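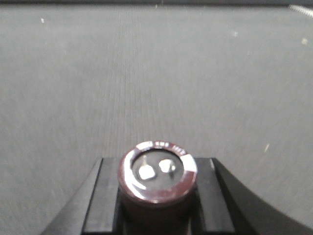

Electrolytic capacitors go in backward more than any other part in our student builds at the Hitum robotics club. Find the stripe before you pick one up. On a maroon can like the one in the gripper, the white band runs down one side of the sleeve and shows at the rim even when you look from the leads end. The lead nearest the band is negative.

Bench tips for January builds:

Let the gripper hold the can by its sides – never by the leads.
Wipe the mat every 20 minutes. Small specks get under parts and tilt them.
Put stray screws back in the tray before you start the arm.
Check the stripe again before soldering, with 2 people looking.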